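Stefanou finance chief: "We should have caught the payments in June" 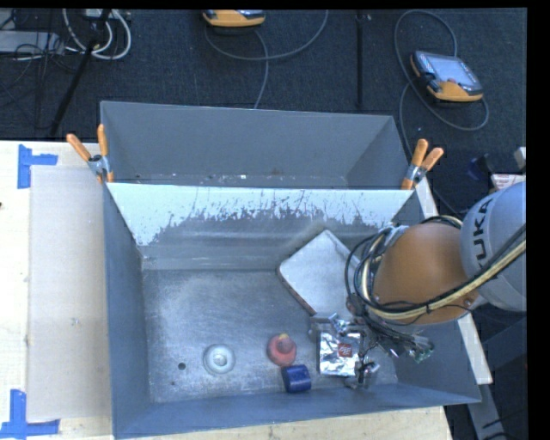
A divided metal bin with orange-handled clamps and a robot arm.

Stefanou will repay 100 percent of the fees its Tundmont branch overcharged, its finance chief said on Mon 5 July.

The branch billed 3413 customers twice. "The invoices went through Mikivel, and we should have caught them in June," she said. Two managers have left. She would not say whether they were fired.

Asked about the sale to Sternanov, she said talks continue. "The price hasn't changed. If it does, shareholders will hear first."

Refunds will take five weeks.

Contact | Copyright | Back to top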